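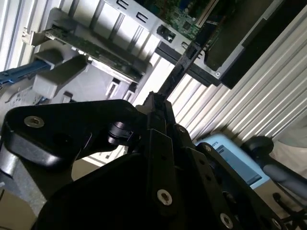
8th October. Potency check on the hemp flower from Posellow, 50 samples against the state's THC limit. Svenja had the rule printed out and read it aloud twice, and we still came away with two opinions about whether "total THC" includes the acid form. I say it does. Birgit says the draft from May does and the final text is a matter of mood. For tonight everything gets reported both ways. The results database waits for the LC computer, which is the open desktop tower, so I'm writing the numbers by hand like a monk.

Run notes: calibration fine up to 200, blank clean. Samples 2 and 50 came from the same bag under different labels and agreed nicely, so at least the bag is honest. One jar arrived with the seal broken. Under the custody rules it no longer exists, though it smells as if it does. Logged as rejected and locked up with the others — Hauke has the key.

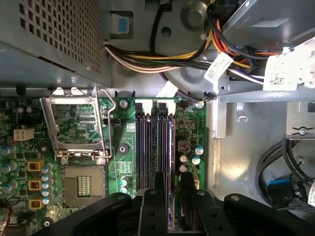
Open tower from above, power supply at upper left, green board below it.

Timo called the state office about destroying leftovers. They want them "unrecognizable and unusable" and would not say whether mixing with cat litter counts. He asked for that in writing. They asked him for his question in writing.

To do: second dilution for the three high ones, ask Lieselotte which form Ellis wants, new seals.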